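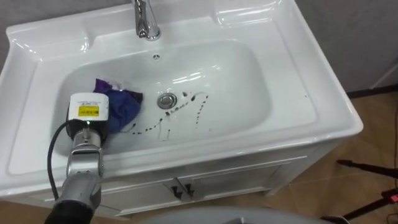
Cameron MacLeish has been fixing bathrooms in older houses for 16 years, and most of the calls he gets are over water pressure. "People think the tap is worn out," he says. "They buy a new one, put it in on a Saturday-type job, and the flow is just as weak."

He runs Bitden, a two-person plumbing business, with his cousin. They took it over from their uncle in February, after years of working for him. The van still has the old name on one side.

His first question to a customer is whether the hot and cold are both slow. If only the hot is weak, he looks at the heater and the pipe coming off it. If both are, he goes to the main shutoff. "You'd be surprised how often someone has left it half closed after a repair." 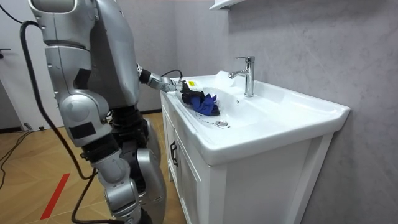

Old galvanized pipe is the other usual cause. MacLeish keeps a short length of it on his desk, cut from a house on Azevedo Street, with a hole down the middle no wider than a pencil. That house had 86 feet of the stuff. Replacing it took the two of them 13 days, and the owners stayed with family for part of it.

He doesn't push people to do the whole house at once. "If the kitchen is fine, leave the kitchen. Save up. I'd sooner come back in a year than have you borrow for it."

Asked what homeowners can do themselves, he says to unscrew the aerator and soak it in vinegar for 20 minutes. He charges a call-out fee either way, and would prefer they tried that before phoning.

He is less keen on drain cleaner. "I've got a scar on my wrist from somebody else's drain cleaner. Tell me if you've used it before I open the trap. I won't be mad."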